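Search this site Enter keywords Go

PRESS RELEASE

Mon 18 April

Residents of Bovstead continue sit-in against the cancelled river agreement

Bovstead. The citizens' movement Cinder informs the media that the peaceful sit-in before the town hall of Bovstead has now entered its second night. According to our own stewards, nearly 600 people were present at the highest moment of yesterday evening. They ask the town council to return to the cooperation agreement with the neighboring town of Sterkell, which the council decided not to sign.

The agreement was prepared during a long time by both town administrations. It foresees a common bus line, a shared fire service and one set of rules for the use of the river between the two towns. The council of Sterkell has already given its approval. In Bovstead the signing was taken off the agenda only hours before the session, and the public gallery was closed. The council explained later that the costs must be studied again. Until today no new calculation was published.

Cinder regrets this way of working. We respect that a council may change its opinion, but the residents have the right to know the reasons, and they have the right to hear them in an open session.

During the first night there was a tense situation at the side entrance of the town hall. The police wished to free the passage for the cleaning service, and a part of the protesters did not understand the instruction, which was given without loudspeaker. There was pushing from both sides. Two people were treated for light injuries at the place and could go home afterward. Cinder has spoken with the police command the same night, and it was agreed that the side entrance stays free at all times. In return, the police will give every instruction by loudspeaker and will allow enough time to follow it.

We repeat to all participants that the protest is peaceful. Persons who come with covered faces, with fireworks or with alcohol will be asked by our stewards to leave.

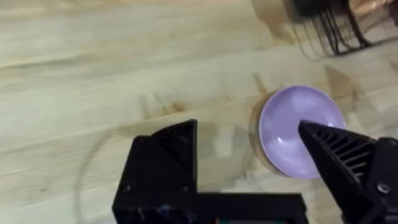

The movement puts three requests to the council. First, the council should hold an extraordinary open session within 72 hours, with the agreement as the only point of the agenda. Second, the letters which were exchanged between Bovstead and the company Moncrieff should be made public. Moncrieff operates the present bus service in Bovstead and its contract ends in July. We do not claim that the company has influenced the decision. We only ask that the residents can read what was written. Third, if the council stays with its refusal, the question should be put before the voters.

The council office has confirmed by telephone that it received our requests. It did not give a date for an answer. A meeting between a delegation of Cinder and the council presidency was offered for this week, under the condition that the square is cleared before. The delegation could not accept this condition, but it is ready to meet at any hour and in any building, also outside of Bovstead.

From Sterkell we have received a message of support from several local associations. They write that their town keeps the agreement open for signature and that the text does not need to be negotiated again. A group of residents from Sterkell will walk over the bridge tomorrow in the afternoon and join the gathering. The bridge stays open for cars, and we kindly ask the walkers to use only the path on the north side.

For shop owners around the square: the deliveries in the morning are possible as usual by the market street. If a delivery is blocked, please speak to a steward with a yellow armband and the way will be made free. The weekly market is not affected.

Journalists are welcome on the square during the whole day. A short statement to the press is given each evening at the steps of the town hall, before the speeches begin. Interviews with members of the delegation can be arranged at the information tent of Cinder, which stands beside the fountain.

Press office of the citizens' movement Cinder, Bovstead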